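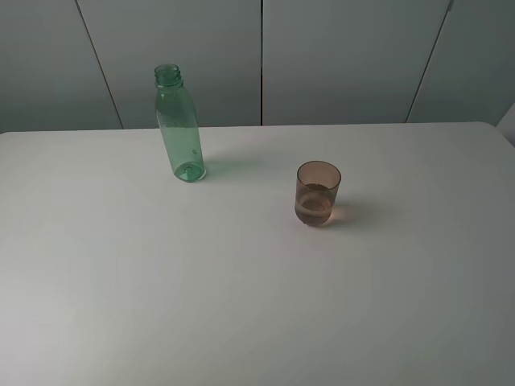
The Dasville Public Water Office is posting this thread to explain the change in household water billing that takes effect with the next cycle. Please read all of it before calling the service desk. (1/13)

Since October, meters in Dasville and the Mornside district have been read every month. Before that, most were read once a quarter and the two months between were estimated. (2/13)

Estimated bills caused most of the complaints we received last year. A household that was away for a month paid for water it had not used and then waited for a credit. Monthly readings end that practice. (3/13)

The number of accounts moving to the new schedule is 2369. Accounts on the Ollard side of the river are served by a separate main and will move later. Customers there will receive a letter first. (4/13)

Your bill will now show two lines: a fixed service charge and a charge for use. The first 600 cubic feet each month are billed at the base rate. Use above that is billed at the second rate, printed on the back of the bill. (5/13)

Homes with five or more residents may apply for a higher base allowance of 700 cubic feet. The form is one page. Proof of address is needed for each adult, and school enrollment papers are accepted for children. (6/13)

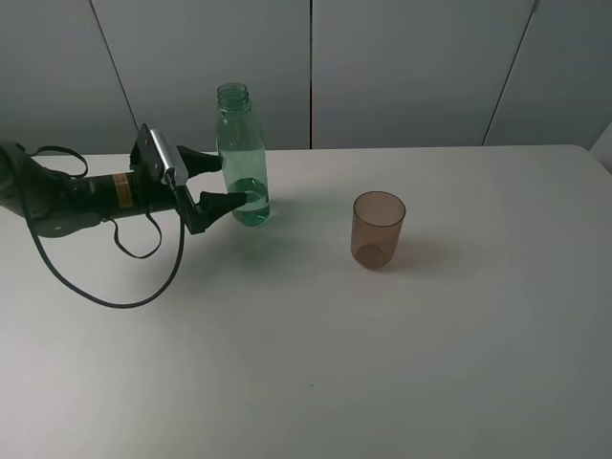 Plastic bottle, white tabletop.

Several residents have asked whether tap water should be run before drinking. If the tap has not been used for several hours, let it run until it feels cold. Water run off in this way can be kept for plants or cleaning. (7/13)

Discolored water after main repairs is usually caused by sediment. Run the cold tap nearest the meter first. Do not run the hot tap or the washing machine until the water is clear. If it has not cleared by the end of the day, please report it. (8/13)

Payment is due 20 days after the bill date. Residents who cannot pay in full should contact us before the due date – a payment plan can be arranged by phone, and no late fee is added while the plan is being kept. (9/13)

Automatic payments already in place will continue. Customers who pay through their bank should check that the account number is the new one, found at the top right of the bill. Payments sent under the old number are still being matched by hand and may post late. (10/13)

The Nugroho Street counter will be closed for repairs to the front steps. The drop box by the side door remains open. Please do not leave cash in it. (11/13)

Questions about a particular bill should be sent in writing, with the account number and the meter reading if you can reach the meter safely. Replies will come from Ilze Vaher, Customer Accounts. We cannot discuss account details in public replies – please do not post your bill here. (12/13)

Correction to post 6: renters may also apply for the higher allowance if the water account is in their own name. The printed form says "owner" and is being changed. Forms already turned in do not need to be sent again. (13/13)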